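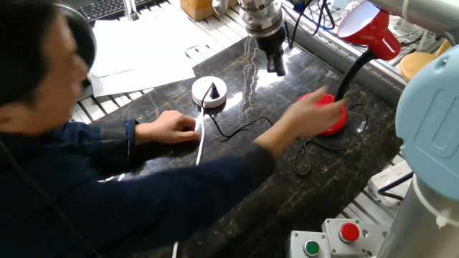
Session 3: Following the Clock and the Down Marker

Welcome back, everybody! Last Tuesday we got through positions and who is allowed to catch the ball, and a few of you asked me afterward why the last two minutes of a football game take longer than a haircut. So that's tonight. Bring the sheet home, stick it on the fridge, argue with your brother-in-law about it.

Downs first, because the clock makes no sense without them. The offense gets four tries (downs) to move the ball 10 yards. Make it and you get four fresh ones. When the announcer says "third and six," it's the third try and they still need six yards. I spent years nodding along to that at parties without a clue what it meant, so please don't feel silly asking.

On fourth down a team has three usual choices:

Punt, and make the other side start from far away.
Kick a field goal for three points, if they're close enough.
Go for it, and hand the ball over right there if they come up short.

My favorite practice game is the one between Arroyo and Stakia that I've put on the class list. Arroyo goes for it on fourth and one from the Stakia 34, and the whole room always yells at the screen. Watch it once for fun and then again with the sheet in your lap.

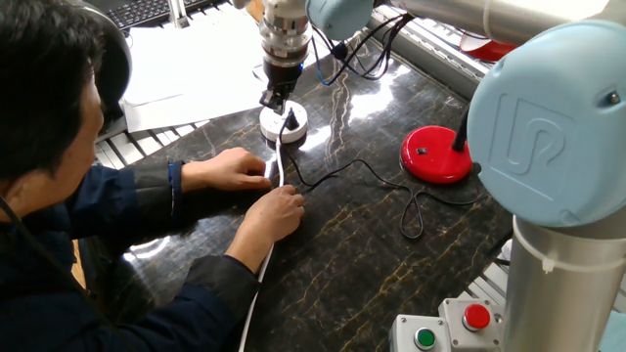 Why does the clock stop on some plays and keep running on others?
It depends mostly on how the play ended. An incomplete pass stops it until the next snap. A runner tackled in the middle of the field keeps it running, and that's why a team with a lead late in the game loves to hand the ball off over and over.

Going out of bounds is the messy one. In the pros, it stops the clock until the next snap only late in a half - the last two minutes of the first half and the last five of the second. The rest of the time the official winds it again once the ball is set. College has its own version, and we'll save that for session 5 so we don't all get a headache.

Timeouts: three per team in each half, and they don't carry over. If your coach burns one in the first few minutes of the third quarter because nobody lined up right, you are allowed to groan.
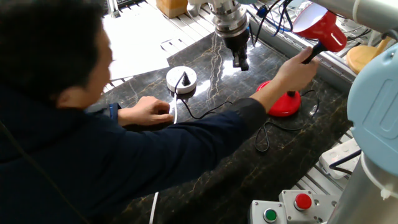

Homework: keep your own drive chart

Pick any game and follow just one drive. Write down where the offense starts, then one line for each play. Patricio Paredes from the fall group let me copy his, and I love how plain it is:

1st and 10, own 25: run, gained 4, clock running
2nd and 6, own 29: pass, incomplete, clock stopped
3rd and 6, own 29: pass, gained 11, first down
1st and 10, own 40: run, lost 2, clock running

Four lines and you can already tell the story of the drive! Don't worry about penalties yet. If a flag comes out, write "flag" and wait for the next down to be announced.

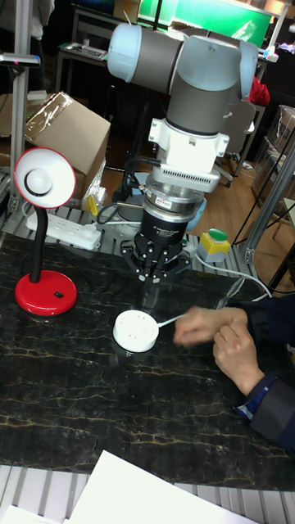

You can also do it from the radio, and I think it's easier that way - the radio folks have to tell you the down and distance, while the TV people wander off into stories about somebody's high school coach. Bring your chart next time, even if it's half finished or has salsa on it. We'll start with yours and then get into penalties.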